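Pourquoi y a-t-il 64 cases aux échecs ?

Compte huit cases dans un sens, huit dans l'autre, multiplie : 64. Voilà, tu peux aller goûter. Ou alors tu restes pour l'histoire du grain de riz.

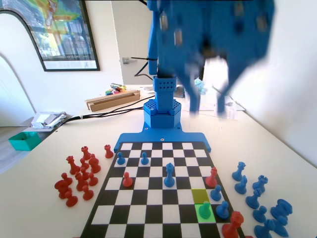
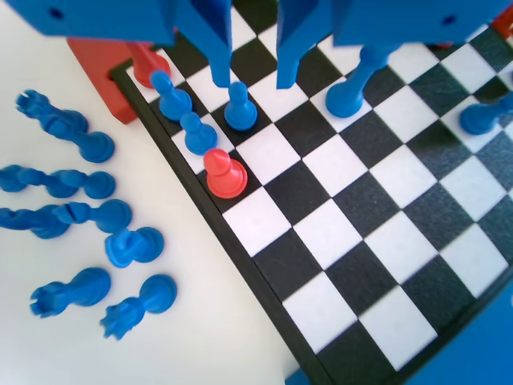 Selon la légende, un sage demanda à son roi un grain de riz sur la première case, deux sur la deuxième, quatre sur la troisième, et ainsi de suite en doublant. Le roi trouva ça très raisonnable (il était nul en calcul). Va d'une case blanche à une case noire, puis à la suivante : à la onzième, il faut déjà 1 024 grains. Bien avant la dernière, les greniers du royaume étaient vides, et le roi de fort mauvaise humeur.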